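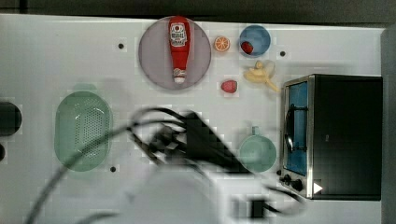 Wer Karthikeyan Mudaliar nach der Predigt sucht, findet ihn selten an der Kirchentür. Der Pfarrer von Pedora sitzt dann meist schon hinten auf der letzten Bank und hört zu - mal einer Witwe, mal einem Konfirmanden, gern auch beiden zugleich. Etwa 70 Menschen kommen sonntags noch, im Juni beim Gemeindefest waren es 300, und er freut sich über jeden, der bleibt!

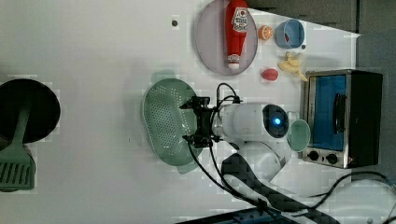
Ein hellgrünes Sieb auf dem weißen Tisch

Ob man ihm die Beichte auch am Telefon anvertrauen dürfe, fragte neulich jemand. Mudaliar überlegte lange und lud ihn dann erst einmal zum Spaziergang ein.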